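5. Caring for the Tabletop

The Grindholm table ships with an oiled plank top. The oil protects the wood from short contact with water but does not seal it. Read this section before the first cleaning.

5.1 What you need

Two soft cotton cloths, one for wiping and one for drying
A bowl of lukewarm water
Mild dish soap
Pap wood oil, clear (supplied in the hardware box)
Fine sanding pad (supplied)

Do not use steel wool, scouring powder, bleach, or any cleaner containing ammonia. Microfiber is fine for dusting. It pulls too much oil out of the grain when wet.

5.2 Weekly cleaning

1. Clear the top and brush off crumbs and grit with your hand or a dry cloth.
2. Dip the wiping cloth in the water and wring it out until it no longer drips.
3. Wipe along the grain, from one end of the planks to the other. Lift the cloth at the end of each pass.
4. For sticky spots, put one drop of soap on the cloth, not on the table. Wipe again with plain water.
5. Dry the top right away with the second cloth.

Caution: Do not leave a damp cloth lying on the wood. A pale ring can form in as little as 30 minutes. See 5.4 if this happens.

5.3 Oiling

Oil the top once after assembly and again every November, before the heating season. Tables in daily use may need it more often. Sprinkle a little water on the surface. If it soaks in and does not bead, the top is ready for oil.

1. Clean the top as in 5.2 and let it dry overnight.
2. Pour a small amount of oil onto a folded cloth.
3. Spread it thinly with the grain. Include the edges and the end grain.
4. Wait around 30 minutes, then wipe off everything that has not soaked in.
5. Keep the table clear until the next day.

Warning: Cloths soaked with oil can catch fire on their own. Lay them flat outdoors to dry, or put them in a metal can filled with water, before throwing them away. Never leave them bunched up.

5.4 Rings and small stains

1. Rub the mark lightly with the sanding pad, with the grain only. 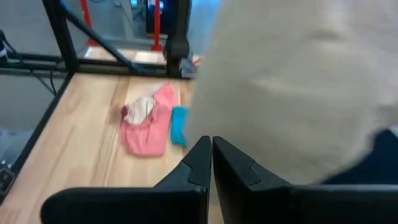
2. Wipe away the dust with a dry cloth and check the spot in daylight.
3. Repeat if the mark still shows. Feather the sanding outward so that no hollow forms.
4. Oil the sanded area, then go over the whole plank once so the color evens out.

Note: Dye from new colored cloths can transfer to bare wood. Wash them once before using them on a freshly sanded spot.

Replacement oil and pads are sold under part number 547 by the Clarkport parts desk.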